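4.2 Reach and the height of wall cabinets

The second part of the study concerned storage above the counter. Households in the Clandlow and Terer developments were asked which shelves they used daily, which they used less than once a month, and whether they needed a step or stool. Of the 60 households that returned the form, 13 kept nothing at all on the top shelf. Tenants over retirement age reported the lowest use, although several younger tenants of short stature gave similar answers.

Door hardware was recorded separately. Long vertical bars offer more than one height at which the hand can close, and tenants with stiff fingers generally preferred them to small round knobs – a preference also noted in the earlier Zaser survey. Figure 3 shows the type.

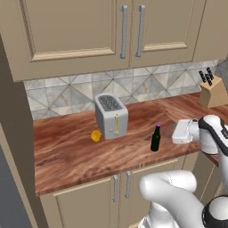 Figure 3. Upper cabinet with two raised-panel doors and vertical bar handles, above a tiled backsplash.

Sólveig Kjærgaard objected, in her written response to the draft, that handle shape matters far less than mounting height, and that a tenant who cannot reach the second shelf gains little from a door that opens easily. The point is accepted in part. In the nine homes where wall cabinets had been lowered, use of the second shelf rose, but the handles were replaced during the same works and the two effects cannot be separated. Lowering also reduced the clear space above the counter by up to 15 centimeters, and some tenants moved small appliances elsewhere as a result. Section 4.3 considers base cabinets and drawers.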